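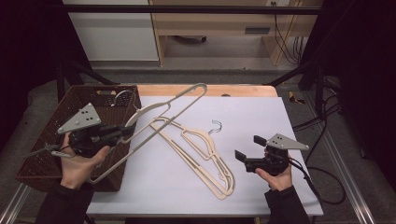

What does the Fairweather set cover?

It covers the sorting of clothes hangers at a table: taking them out of a basket, laying them flat, and putting them back.

Contents

The set holds 3,059 short recordings in 333 folders. Each folder is one sorting session and carries a plain text note giving the task. Sessions were held at the Jeltbridge site in February, under the direction of Tormod Haugen.

Objects

Hangers in this part of the set are beige with greyish grip strips and a metal hook. They are easily tangled — one hook will catch on the shoulder of the next — and for this reason sessions with overlapping hangers are listed separately.
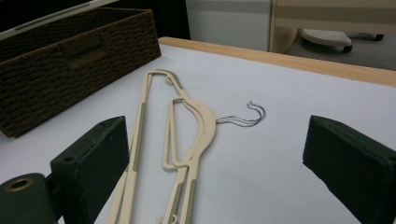
Overlapping pairs carry the tag "pair" in the session note. Where three or more hangers touch, the tag is "pile". The basket is brown and woven, and is called "basket" throughout, whatever its position on the table.

Known limits

Only one table covering is used, in white. Garments do not appear in any task. Some 500 recordings have no end time, and 6 folders lack a note; these will be corrected in the next release. 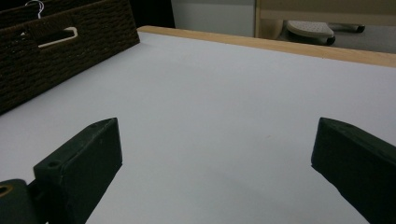 Terms of use

The set may be used for teaching and research. Users are asked to name Ovau as the source. Requests for the companion set, Trikine, should be made in writing to the same office.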